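Kenolley Technical College
Student Projects Support Desk

Ticket: 2744
Project: Daverent (second-year automation capstone, textile handling stream)
Opened: 8 January 2023
Category: End effector / grasping
Priority: Normal
Status: Closed - workaround accepted, follow-up item transferred to stream coordinator
Assigned to: Florin Zamfir, Technical Officer, Robotics Teaching Laboratory

Summary

The project team reports that the arm does not reliably retain thin sheet material during the lift stage of the sorting task. Heavier garments are retained as expected. The fault is intermittent and is not associated with any error message on the controller.

Initial report from the project team

The Daverent task requires the arm to select one item from a mixed pile on the bench, lift it clear, and place it in the correct zone. The pile is made up of denim offcuts, cotton pieces and lightweight sheet material. Denim and cotton have performed within the requirements of the course outline since the end of last term.

With the lightweight material, the fingers close at the commanded position and the program proceeds to the lift. On a proportion of attempts the item slides out before the arm reaches transfer height. The program then continues to the placement zone with nothing held and records a successful placement. The team considers the false record to be the more serious matter, as it affects the results table in the assessed report.

The team has already taken the following steps:

Restarted the controller and the gripper.
Wiped the inner faces of the fingers with a lint-free cloth.
Increased the closing force in two increments. Retention improved, but the sheet was creased badly enough that the zone classifier no longer recognised it.
Reverted the closing force to the class default.

The team requests advice before the assessed run and asks whether a replacement set of fingers is available from stores.

Response 1 - Support Desk

Your report has been received and assigned. Please attach the gripper configuration file and the run log from the most recent failed session. Please also confirm whether the wrist camera view is being saved at the moment of grasp, or only on completion of the cycle.

Replacement fingers can be issued only after the fitted set has been inspected by laboratory staff. Please do not remove the fingers yourselves.

Reply from the project team

Files attached. The camera view is saved on completion of the cycle only. We were not aware that it could be saved at grasp.

Response 2 - F. Zamfir

I have reviewed the configuration and the log. My observations are as follows.

The closing speed is set to the class default of 45 mm/s. This is acceptable for denim. With light material the sheet is pushed ahead of the fingertips, and only a shallow fold is captured.

The dwell time between the close command and the lift command is 30 ms. The Akia gripper module reports its final finger position later than this, so the program begins the lift on the basis of an old reading. I consider this to be the likely cause of the false placement records. The value appears to have been carried over from the first-term exercise, in which rigid blocks were handled and the setting made no difference.

The approach height is calculated from the top of the pile. Where a light sheet is lying over something heavier, the measured height is acceptable, but the fingertips close on the sheet alone and there is very little slack to gather.

Please make these changes in the order given, and run a full session after each one so that the effect of each can be reported separately:

1. Set the dwell time to 300 ms.
2. Enable image capture at grasp. The option is in the camera section of the cycle file and is off by default.
3. Lower the approach height slightly for items classified as lightweight. Do not alter the value for denim.
4. Leave the closing force at the class default.

The workcell guard must be closed for all of these sessions, including those run at reduced speed. A supervisor's initials are required in the bench book before each session, as set out in the laboratory induction.

Reply from the project team

Changes 1 and 2 have been completed. The false placement records have stopped. When an item is dropped, the program now recognises it and goes to the retry state.

Change 3 was delayed by one session as the bench was booked by the Meléndez group. It has now been completed. Retention of the lightweight material has improved considerably. The remaining failures occur where the sheet has been gripped close to its edge.

We have one further concern. On lifting a light sheet the fingers sometimes bring up part of the item beneath. We have not decided whether this should be recorded as a failed grasp or as a sorting error.

Response 3 - F. Zamfir

Thank you for running the changes separately. The log is now much easier to follow.

On the classification of double lifts, the course outline treats the selection of a second item as a sorting error, and this should be stated in your method section. I suggest that the grasp captures be reviewed by two team members independently, with any disagreement noted in the report - the marker will wish to see how such cases were settled.

The fingers were inspected at the bench. No damage or wear was found and a replacement set will not be issued.

A capture from the wrist camera is attached to this ticket for reference. The sheet is drawn into a fold between the fingertips, with creases running out to both sides, and there is blue denim-like fabric in view to the right.

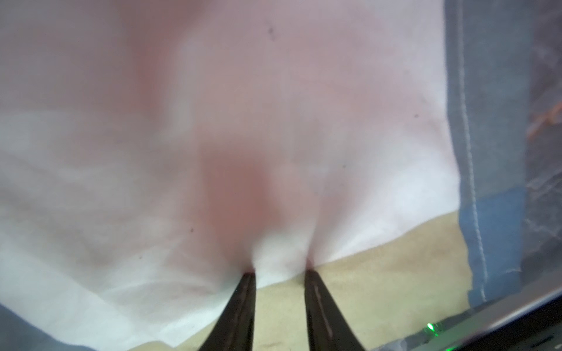 Is it acceptable to use a different closing force for each class of material in the assessed run?

Separate force values are permitted, provided that they are set in the configuration file before the run begins and are listed in the appendix to the report. They may not be altered by hand once the run has started.

Further reply from the project team

Thank you. We will keep a single force value for the assessed run and discuss separate values under future work. We have added a rule that rejects any grasp point too near the detected edge of a lightweight item. This has increased the cycle time, but the total remains inside the allowance.

May the ticket remain open until the results have been submitted?

Response 4 - Support Desk

Tickets are closed once a workaround has been accepted by the reporting team. This ticket may be reopened at any time before the end of the assessment period by quoting its number.

Resolution

Cause: insufficient dwell time between the close and lift commands, resulting in an out-of-date finger position reading; approach height unsuited to lightweight material.

Action taken: dwell time increased; capture at grasp enabled; approach height adjusted for the lightweight class; edge rejection rule added by the project team.

Parts issued: none.

Outstanding: the default dwell time in the shared class template is unchanged and will affect other groups working with fabric. Referred to the stream coordinator for amendment before the June intake. Groups using the present template should edit the value in their own copy - the shared file is read-only to students.

Related documents: Robotics Teaching Laboratory induction, section on guarded operation; capstone course outline, section on recording of sorting errors.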